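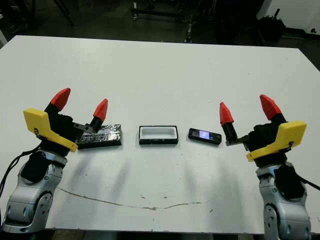

The foil-wrapped block, the tray and the phone, laid out on the white table

Foil-wrapped block and a little tray that came with it: does any of this do anything?

Posted in Home & Household > Small Electronics
Viewed 1564 times

I've been clearing out the drawer where old phones go to die, and I'm down to the last three things. I'd like a sanity check before I either keep them or get rid of them.

First is a small black phone. It still lights up, holds a charge for a day or so, and I use it as an alarm clock and a spare when I travel. Second is a small rectangular tray, black around the rim and white inside. Third is a flat block with a black base, covered in shiny silver-gray stuff that is either foil or some kind of reflective tape. It's crinkled all over. I can't find a seam I'd be willing to pick at.

The tray and the block came to me from a relative, in a box with the name Zasteo on the lid and no instructions at all. I was told it was a "phone rest system." You put the phone in the tray overnight, you set the block next to it, and supposedly the block soaks up stray signal, keeps the phone cool and makes the battery last longer. I was also told it cost 70 dollars, which I'm trying not to think about.

I don't believe a word of it. A crinkly block sitting NEXT to a phone is not going to make the battery last longer. But I've been wrong about household stuff before, so:

Is there any known reason to keep a foil-covered thing beside a phone? Is it safe to open the block up and see what's in there? And is the tray good for anything, or is it just a tray?

I'm not looking for links to a store. Thanks.

girdale_porch

----

Posted by slow_toaster
Marked as most helpful (2 people agree)

You're right to be suspicious. Taking the claims one at a time:

Soaking up stray signal. Foil doesn't soak up much of anything. Metal mostly reflects radio signals, and to block a phone you have to wrap the phone, all the way around, with no real gaps. Something sitting off to one side leaves every other direction wide open. You can test this in a minute. Put the phone in the tray, put the block beside it, and call the phone from another one. If it rings, the block isn't blocking. Then wrap the phone snugly in a couple of layers of kitchen foil and call again. It may not ring, or it may still ring if you have a strong tower nearby. Either way you've learned more than the box told you. Don't leave it wrapped, though. A phone that can't find a tower tends to turn up its own transmitter and keep hunting, and that runs the battery down faster. So if the block did what they say, it would work against the other thing they say.

Keeping it cool. A lump of metal can pull heat out of something it touches. Sitting next to it with air in between, it does very little. An idle phone on a bare tabletop doesn't need help cooling anyway. If yours gets warm doing nothing, I'd look at the charger, or at the battery itself.

Longer battery life. Heat and sitting at full charge for long stretches are what age these batteries. A tray changes neither. If this is only an alarm clock, turn off what you don't use, dim the screen, and unplug it somewhere short of full if you can be bothered. I can't always be bothered.

Now the part I'd take seriously. You don't know what's inside the block. From the outside, a flat slab with a black base and a silver wrap could be a weight, a magnet, a piece of foam, a heat pack, or a battery pack that somebody covered up. I can't tell from a photo and I'd be wary of anyone here who says they can. Please don't cut into it. If there's a lithium cell in there and you go through it with a knife, you can start a fire that's very hard to put out.

Things you can check without opening it:

Weigh it on a kitchen scale. That won't settle the matter, but foam and metal feel nothing alike.
Hold a paper clip near it. If the clip jumps, there's a magnet, so keep it away from bank cards.
Look along the sides for any port, contacts or label under the wrap.
Feel whether it's swollen or soft in the middle. If it is, stop handling it, put it somewhere away from anything that burns, and call your local waste office.

If you still can't tell, treat it as though it has a battery in it and take it to an electronics drop-off. Tell them you don't know what it is. They get this a lot.

The tray is a tray. Keep it if you like it.

----

Reply from girdale_porch

I did the call test. The phone rang every time with the block beside it, on both sides, and with the block stood on end for good measure. Didn't bother with the kitchen foil. The paper clip did nothing. No port that I can find, but the wrap goes down most of the way so I can't swear to it. It isn't soft. I don't own a kitchen scale.

----

Posted by makhubela_fixit

I'd be a bit slower to call the whole thing junk. Irard used to sell something like this years back (I think it was Irard, could be mixing it up) and people in my building liked it. My neighbor said her phone lasted longer the same week she started using it. Maybe the foil reflects heat away from the phone? It does that in attics.

Anyway it can't hurt to leave it there. Does the phone sit all the way down in the tray, or does it rest on the rim? Might matter for the airflow.

----

Comment by slow_toaster

Attic foil works because there's a hot roof on one side and a cooler room on the other, with an air gap. There's no hot roof next to this phone. As for the neighbor, I'd want to know what else changed that week. People who buy a gadget to look after their phone also tend to stop fiddling with it at night — that alone could do it.

And "can't hurt" is what I'd push back on. An unknown sealed block next to your bed is a thing I'd want identified or gone.

----

Comment by makhubela_fixit

Fair enough about the roof. I still think she was happy with it.

----

Posted by drawer_of_cables

Had a similar clear-out in February. My rule is that if I can't say what a thing does in one plain sentence, it leaves the house. The phone: wakes me up. The tray: holds stuff. The block: ???

Two practical notes. If you ever pass the phone on, sign out of your accounts first and then do the full reset from the settings menu. Doing it the other way around can leave it locked to you, and whoever gets it will be back asking you for a password. Take the SIM out too. People forget the memory card if there is one.

On the tray, measure before you decide. A lot of these little open trays are just the insert from the package the phone or the charger came in, and someone resells them as a "dock." I'm not saying yours is. But check whether the phone even fits inside. If it doesn't, whoever put that box together wasn't thinking very hard about phones. Mine was the wrong size for everything I own and now it has paper clips in it.

I would not sell the block on, even cheap, even as a joke. You'd be handing a stranger the same problem you have. And I wouldn't put it in the kitchen trash until you know there's no battery.

I looked for reviews of the set and found one page claiming 800 happy customers, with no names and no dates. Make of that what you like. I didn't make much.

----

Reply from girdale_porch

The one-sentence rule did it for me. Phone stays. Tray is going on the shelf by the door for keys. The block is in a metal bucket in the garage until I can get over to the drop-off. If they can tell me what it is I'll post it here, but I'm not holding my breath.

I haven't told the relative yet.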